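Gripper Comparison Working Group
Minutes of meeting held Friday, March 11, 2022, Grenby building, small meeting room

Present: Hamish Chisholm (chair), Davina MacLeish (minutes), two from the controls team, one from purchasing
Apologies: none received

1. Minutes of last meeting

Agreed as a correct record, with one change. Under item 4 the closing speed of the Calton gripper should read 75 mm/s. The figure first given was for the Rutherford unit.

2. Matters arising

2.1 The spare wrist coupling for the second arm has been delivered and fitted. The bolt pattern matched the drawing.

2.2 The controller on the first arm is still running the older firmware. It was agreed to leave it there until the present set of trials is closed, so that results from before and after do not get mixed.

3. Bench trials

3.1 HC reported on the Calton two-finger gripper. The full cycle list was run at 90 mm opening. Grip force held steady on the flat test blocks. On the thin plates the fingertips met the part slightly high, and the part turned in the grip on lifting. HC put this down to the mounting angle and will shim the bracket before the next run.

3.2 The Rutherford gripper was run on the same list but stopped early. The position reading drifted by a small amount each time the fingers were opened fully. Homing the unit cleared the drift, and it then came back within the hour. The log has been sent to the supplier. No reply yet.

3.3 There was some discussion of whether the two sets can be compared at all when one is incomplete. The meeting agreed that flat blocks can be compared now and thin plates cannot.

4. Simulation trials

4.1 DM has moved the simulated runs on to Jotport, with the wrist camera looking out past the fingers. 1768 runs are stored. Of these, 700 use the short finger model and should be set aside for the comparison, as the finger length does not match the bench unit.

4.2 The controls team asked whether the loose items placed on the surfaces are fixed between runs or moved. DM confirmed they are moved at random at the start of each run - a fixed set can be had by setting the seed by hand.

4.3 Contact between fingertip and part is still too stiff in the model. Light parts jump when touched. DM has tried a softer contact setting, which cures the jumping but lets the fingertips sink into the part. A middle value is to be tried.

4.4 Camera delay is not modelled at present. HC would like it added before any closed-loop results are quoted outside the group. Agreed.

5. Controllers

5.1 Position control and force control were compared on the Calton unit only. Force control gave fewer dropped parts but took longer per cycle. The position controller was quicker and marked two of the soft blocks.

5.2 It was agreed not to choose between them until the Rutherford drift has been dealt with.

6. Purchasing

6.1 A second set of rubber fingertip pads is needed. The present set is worn on one side. Purchasing to get a price for two sets.

7. Actions

HC - shim the Calton bracket and repeat the thin plate runs.
DM - set aside the short finger runs, try the middle contact value, add camera delay.
Controls team - chase the supplier about the drift log.
Purchasing - price for fingertip pads.

8. Any other business

DM asked that bench logs be saved under the same run names as the simulated ones. Agreed, starting with the next set.

Next meeting to be fixed once the thin plate runs are finished.

Attached to item 4: wrist camera view from the simulated runs, gripper open.

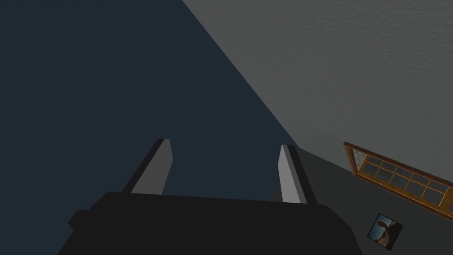 Hamish Chisholm asked, on reading the draft, that item 4.4 also cover delay on the finger position signal, as the force controller depends on it more than on the camera. Accepted, and added to DM's action.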